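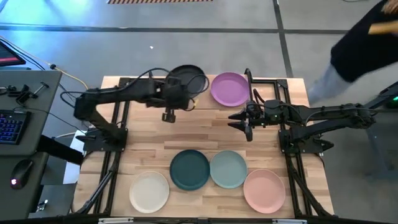
Right, mixed plates. I want to start with the question I get most at the shop, which is whether you can lay a table where nothing matches and have it look as if you meant it. I say yes, and I'd start with the colours. Put a purple one near a black one, keep a pink one for the other side, and let a dark teal and a pale grey-blue sit right up against each other, rims nearly touching. Those two are lovely together! And a plain off-white with a thin tan rim will sit next to anything, so buy that one first. (Pause here, someone always asks about cream. Cream is fine.)

Keep the shape the same if you're changing the colour. All round, or all square – I tried both at once for the Skordale supper in October and it looked like a jumble sale.

Next bit, cloth or no cloth. I'm firmly no cloth if the wood is nice. Striped planks, tans and reddish browns, do half the work for you, and a tablecloth over that is a waste. Leave some wood showing down the middle too. People will want to fill it with candles. Let them have one.

Money. My whole cupboard at home cost me £90, and that's years of odd plates from Promau's seconds shelf and the Sunday market. A boxed set I priced up last year was £239, and you'd cry every time you chipped one. With odd plates you just swap in another colour.

Hold up the chipped green bowl now – don't forget it like last time. Pass it round while I talk about washing up and stacking. Then questions, then tea, and the Promau leaflets are on the chair by the door.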